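I'd been trying to pin Zewditu Workneh down for a chat since before Christmas, and when she finally called back it was to say she had a free morning, a pot of coffee on and a table she was fed up with looking at. So off I went to Dromham!

Zewditu has been fixing up old furniture for 18 years, mostly tables, and she talks about wood the way my aunt talks about her neighbors (fondly, with a lot of complaining).
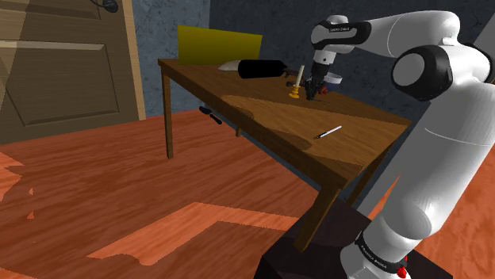
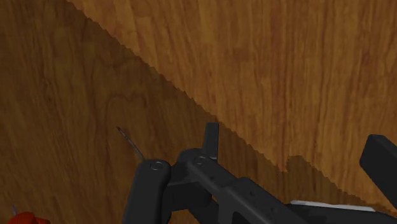 "People want it to look new," she told me before I'd even gotten my coat off. "Why buy an old table, then? Go to the mall!"

She learned the trade from Ottar Fjeld, who ran a shop in Triltcombe and, by her account, barely spoke to her the whole first winter. "He'd hand me a scraper and point. That was the lesson." Her first real job was a dining table with 2 leaves, and she sanded one of them right through the veneer. I asked what Ottar did. "He went to lunch," she said, and laughed so hard she had to put her cup down.

I wanted to know about finishes, as I've got a kitchen table at home with rings all over it (my own fault, I never use coasters). She's an oil person. Thin coats, wiped off well, then 48 hours before you so much as set a plate on it. "Everybody rushes the second coat. I still rush it sometimes, and then I'm mad at myself all week."

And the money? She winced a bit. Her last big job came to $663, and she figures half of that went on stripping off somebody's old gray paint. "I should have charged more. Put that in, maybe they'll read it."

She's teaching a weekend class in March, over at Bakke, with Domnica Furtună helping out on the chair side of things, and there were still places when we talked. Bring something small, she says, and old clothes. I've already signed up with a stool that wobbles.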